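**Re: planner says "goal reached," bowl says otherwise**

**jmenzies_ctl** · 8/8/25

I keep seeing people post success rates from the Bimetti planner as if they mean something. We ran it in sim on the bowl placement task, 947 episodes, randomized textures and camera pose. The log says success on nearly all of them. Then I read the success check. It fires when the gripper is within tolerance of the goal pose. It never asks where the bowl is!

So you can let go too high, bounce the thing off the dresser, and still get your green check mark.

Setup for anyone who wants to compare: single arm on a pedestal, one bowl held by the rim, dresser top as the target surface, a tissue box and a flat blue thing left up there as clutter. Stock grasp config, no tuning.

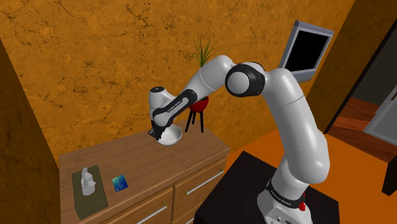
Elīna Luik thinks the success check is the least of it. Her view is that the contact model is too forgiving on thin rims, so the bowl stays put in the fingers at angles where a real one would swing. She'd throw out any number that came from default friction, mine included.

**drokia_refugee**

Disagree with both of you a little. The check is dumb, sure, but it's documented. Page two of the config notes. If you want object pose in there you turn on the object term and set a settle time. I use 12 steps after release.

**jmenzies_ctl**

12 steps is nothing. Dump the object velocity at step 12 and tell me it's at rest. Mine was still rocking in 31 of the episodes I went through by hand, and I quit going through them because I have a job.

**drokia_refugee**

Fine, make it longer. My point stands that it's a setting.

**pathcost**

A default that inflates your score is a bug. I don't care what page it's on.

Also, has anyone looked at what the collision checker does with the held object? On the Watstead fork the bowl isn't attached to the arm after grasp, so the planner will happily route it through a tissue box. I only noticed when I turned on contact logging and got 3166 lines from one batch.

**jmenzies_ctl**

Haven't checked that. I'm on main, Jeanie Menzies in the issue tracker if you want to tag me on it. Which commit?

**pathcost**

Whatever they tagged in May. I'll dig it up.

**drokia_refugee**

Attach works for me on main. Can't speak for Watstead.

**jmenzies_ctl**

Rerunning tonight with object pose in the check, velocity threshold, and two friction values so Elīna can be mad at both. If the rate holds up I'll say so in this thread. I doubt it will.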